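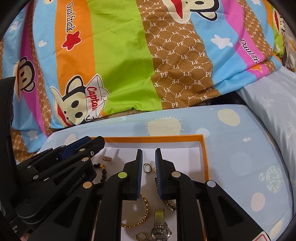

**Who is the new handling code for?**

Any company or group that records household tasks with hand-held grippers in places where people live, and any team that later trains robots on those recordings.

KUMHOLM, Fri 26 January. Hindside today published the Clokthorpe Code, a set of working rules for recording small-object handling in private homes. The code is free to download and takes effect in April.

It covers jewelry, watches, keys, coins and other personal items that are easily lost, scratched or mixed up. Earlier Hindside guidance dealt only with kitchen and laundry work and said little about valuables.

Hindside drafted the code after reviewing 1,375 recorded sessions. Of these, 1,077 had no written list of the items handled. The review also found that operators used different names for the same action, so "pick," "lift" and "take" could all mean one thing in the notes.

Under the code, a recording team must:

- get signed consent from every adult living in the home
- write an item list before the first take and check it again after the last
- keep small items in an open tray or box with a rim while they are being handled
- inspect gripper pads for grit and wear before each session
- stop when an item leaves the work area, and log the stop
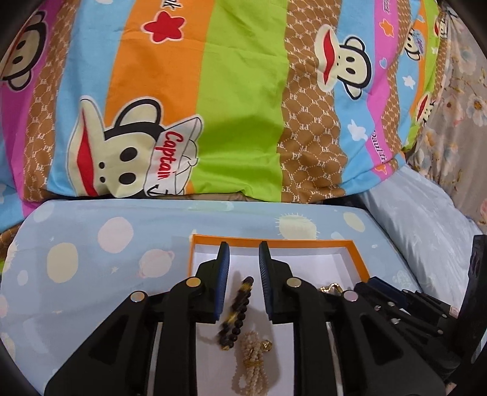

Bracelets and chains get their own section. They tangle, they change shape when lifted, and they can catch on a jaw or a linkage. The code asks operators to close the jaws slowly on any item with links or beads and to open them fully before moving away. Pulling a caught item free with the gripper is not allowed. The operator puts the tool down and frees it by hand.

Teams working with two grippers must agree on which one moves first when both are over the same container.

"Most of this is what careful operators already do," said Adaeze Onuoha, who led the drafting at Hindside. "We wanted it written down so that a new operator gets the same instructions on the first day, and so the person who owns the necklace can read them too."

The code does not set limits on grip force. Hindside plans to treat force in a separate document after trials with Haruna, which tested the draft rules in eight homes.

Printed copies can be ordered through the Hindside office in Kumholm. Comments on the code will be accepted until the end of April.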